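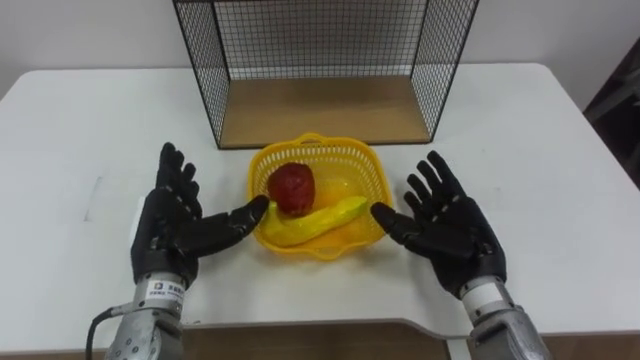

The yellow basket, with an apple and a banana

About Us

Welcome to Zulau, and thank you for stopping by! We are a small lending library for play food, baskets, toy dishes and all the other bits and pieces that make a pretend grocery store or a pretend kitchen worth an afternoon. Families, preschools and grandparents borrow from us by the week, and when the children have had their fill, everything comes back and goes out again to somebody else.

Zulau was started by Ismail Bouazza, who taught kindergarten for years and kept his classroom store in cardboard boxes in the hallway at home. Other teachers began asking for the boxes, then their neighbors did, and one March he gave in, rented the front room on Geddes Street and put up shelves. We have since spread into the room behind it, and there are now 637 pieces in the catalog (the catalog is a binder, but a very good binder).

Fruit is what goes out most. Apples and bananas are nearly always the first things a small child reaches for, so we like to put them in an open basket where they can be seen and grabbed. A basket with low sides also makes a fine shopping basket, picnic basket or hat, depending on who has borrowed it, and we have had all three reported back to us. Vegetables are slower to find their fans, although the Sisham preschool has taken the same box of carrots and onions so many times that we have more or less stopped putting it back on the shelf.

Sets are checked at the big table when they come home. We wipe down each piece, look it over for cracks and pack it with its own list, so that you know what you have and what to look for under the couch. If a piece goes missing, please just tell us. We keep a drawer of spares and there is no charge for the first 2 items.

Borrowing is for 3 weeks at a time. You can pick up from Geddes Street, or from the shelf at the Rernmont community hall if that is closer for you. Come in and browse, and do bring the children, who usually know exactly what they want.

Page updated 2014-05-14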